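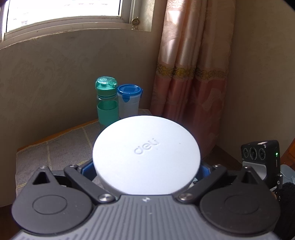 Paweena Intarasuk has run the Gondska guesthouse for nine years and she would like people to stop asking her if it's like being on vacation. "It's like having a very large family that leaves at eleven," she said. We talked in the breakfast room between checkout and the first arrivals, so there are gaps in my notes, sorry. She's up and down the whole time. Phone, door, phone. Her taste runs to plain stuff, nothing with a pattern, and a big round white disc like the one at the top here is as fancy as she'd want anything to get. "Patterns date. And you can never match them again when you need two more."

The place has 12 rooms. Used to be a boarding house for people working at the Deten cannery, then it was nothing for a while, then hers. She bought it with her brother, who has since moved to the coast and sends advice. Did she know anything about hotels? "No. I did payroll. I knew what a bad month looked like on paper, that's all I knew."

A bad month came pretty quick. The first July they had a broken boiler, full house. She kept a notebook of every complaint that year and still has it, green cover, in the desk. 189 entries. I asked to see it and she read me some. Pillow too tall. Pillow too flat, same room, next night. Church bell. "There's a man who wrote half a page about the toaster. I bought a new toaster. He was right about the toaster."

What she learned from the notebook, mostly, was noise. Not the bell, guests forgive the bell. It's doors. She spent 1,535 dollars on door closers and felt strips and the complaints about sleep dropped to almost none by fall. Best money she ever put in the building, she says, better then the new sign.
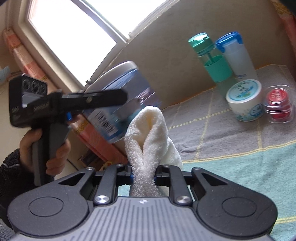

She's blunt about prices too. Hers went up last year, first time in four years, and she wrote to all the regulars herself before it happened. By hand? "Some by hand. The ones who send me Christmas cards got it by hand." Two of them stopped coming. One came back.

The regulars are what keeps her going in winter. A choir that books every January. A retired couple, always room six, they bring their own kettle. Inspectors from Altivari, the elevator company, who are in town for two nights every couple of months and want breakfast at six sharp. "I love them. They eat everything and they never lose a key."

Keys. She's still on real keys, brass, on heavy tags. She looked at a card system called Ambrosio and got as far as the quote. It would have cost her 2,000 up front plus a monthly fee and she'd have to be awake when it went down. "With a key, the worst thing is it goes home in someone's coat. Then they mail it back with a note. I have some very nice notes."

I asked about help. There are two part-time people for the rooms, mornings, and a student on the desk on weekends. She does breakfast herself and the bookkeeping, and the laundry runs whenever she walks past it. She tried sending linens out for one season and the sheets came back somebody else's. Softer, she admits. But still.

Breakfast is eggs, bread from down the street, rice soup if you ask the night before. The soup started as her own breakfast. A guest smelled it and wanted some, and then it was on the card by the door, and now people write about it online more than they write about the rooms, which annoys her a little bit. "I paid for the mattresses! Soup is rice and what's left."

Online reviews in general, she reads them once a month, all in one sitting with tea, and answers every one under five stars. Short answers. She doesn't argue about facts. If somebody says the room was cold she says sorry the room was cold and then goes and checks the radiator. Her brother thinks she should argue more.

Would she tell anybody else to do it? Long pause here, and then the phone rang, and she took a booking for three nights and wrote it in pencil in the big book. Pencil because people change there minds. When she sat back down she'd thought about it.

"If they can fix a toilet, yes. If they need to call someone to fix a toilet, no. You can't pay for that many calls." And they should live in the building for the first year, she said, sleep in every room at least once, on a night when it's full. She did that. Room nine has a pipe that knocks at four in the morning and she would never have known.

She fixed the pipe?

"I moved the bed."

Then the doorbell, a family with two strollers, and she was gone down the hall telling them where to park.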